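Craft nook keeps eating my stuff: running log

3 min read

Opening this one myself because I'm tired of answering "where's the stapler" in the household chat. Issue as first reported (by me, in April, at full volume): the desk supplies corner won't stay sorted for more than 2 evenings in a row. Priority: medium. Okay, high when school forms are due.

Setup, so you know what I'm working with. One of those black wire-mesh shelf units with three tiers, a long white wire basket on the wall next to it, a pencil cup, and a white plastic bin. The shelf is from Narkine and it's fine, it's solid, I have no complaints about the shelf. The wall basket came from Jasunlow and had a lot of tiny fasteners (more on those below, ugh).

Entry 1
Symptom: wall basket slid down whenever anyone grabbed something out of it. I'd snapped on four fasteners and figured that was plenty. Nope! Took it all off, put it back with 8, and pushed each one until it clicked. Has not budged since. Closed.

Entry 2
Symptom: pencils everywhere. I had them lying flat on the middle tier, and the skinny ones dropped straight through the mesh onto whatever was underneath. Tried a piece of cardboard as a liner, which looked terrible and curled up within the week. Moved the colored ones into the mint-green cup, points up, so you can see which color you're grabbing. The cup sits on the floor in front of the shelf for now. I know, I know, but that's where the coloring happens. Closed, mostly.

Entry 3
Symptom: stapler disappears. It was living on the top tier, under the picture book, under everything. Bottom tier now, near the front, and nothing gets stacked on it. I also bought a box of 1000 staples from Musen and then lost the box, so that's its own ticket.

Entry 4
Symptom: the spare mouse wanders off. Gave it the white bin. Other dark odds and ends have already moved in with it and I've decided to let that go.

State of things after entries 1 to 4:

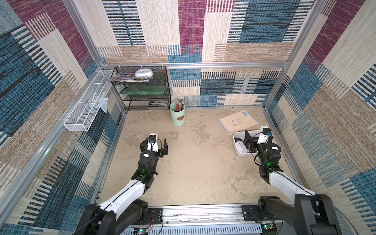 Still open

- The crumpled plastic bag hanging off the right end of the wall basket. I want a proper hook there.
- The notebook with the blue stripe needs an upright slot. It's too wide for the basket compartments, I tried.
- Top tier. Flat book with stuff half on top of it, and the silver things stick out over the front where a sleeve can catch them. Thinking about a shallow Rocha tray, if they still make the narrow one.
- Floor stains. Scrubbed twice, no change, giving up until summer.

Leaving the ticket open until the hook goes up. If you've got the same wire basket, do check your fasteners before you load it!

Comments (3)

pegboard_pam: Zip ties on the wall basket, two at each end. Mine's held for years.

inkandlint: Same problem with pencils going through the mesh. I cut up an old placemat for a liner and it stays flat.

tidyish: please open the staples ticket, I need to know how it ends

2 shares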